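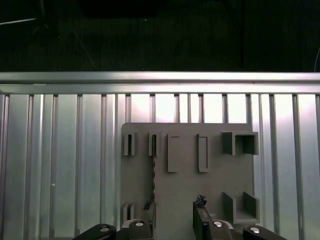
The gray holder board, upright against the slatted aluminum panel.

Desktop Refurbishing Bench: Frequently Asked Questions

What does the Skelcombe bench do?
We take in retired office desktops, check them, replace what needs replacing and pass them on to schools and households nearby. Last year 162 machines went back out. Anything we can't use is stripped for parts.

Which computers do you accept?
Desktop towers with the side panel and drive cage intact. We don't take all-in-ones or anything with a swollen or leaking part. Call first if you have more than five.

Should I remove the hard drive before I drop off a tower?
You can, but leave the rails or carrier in the case. Replacements are hard to find for older models, and a drive without its rails can't be mounted properly.

Why are the towers worked on lying down?
With the side panel off and the case on its side, the motherboard faces up and nothing hangs from its slot. Memory and cards can be pressed straight down, and a dropped screw is easier to find.

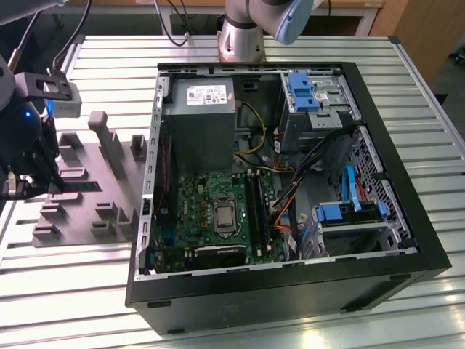

Cables are the other thing to watch. Move them clear of the sockets before you start, and don't pull on a SATA cable by the wire. Hold the plug.

What if I open a case and the processor has no cooler on it?
Don't power it up. The cooler goes back on last, with fresh thermal paste. Wipe off the old paste first with a lint-free cloth and isopropyl alcohol. A thin layer is enough — more will only squeeze out at the sides.

How much memory do you install?
It depends on the board. Most towers leave us with at least 4 GB, and we use matched pairs when we have them. If a board has four slots and you are fitting two modules, check the manual for the right pair.

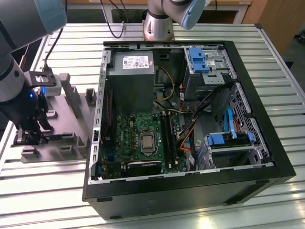 Press each module down evenly until the latches close. If one side won't close, take the module out and check the notch before trying again.

Can I work on my own computer at the bench?
Yes, in the afternoon. Ask Zewditu Gashaw for a slot and bring your own replacement parts. Unplug the power cord before you open the case.

How do I ask about a machine I already dropped off?
Call extension 2593 and give the name you wrote on the intake form. Allow a few weeks — July is our slowest month for turnaround.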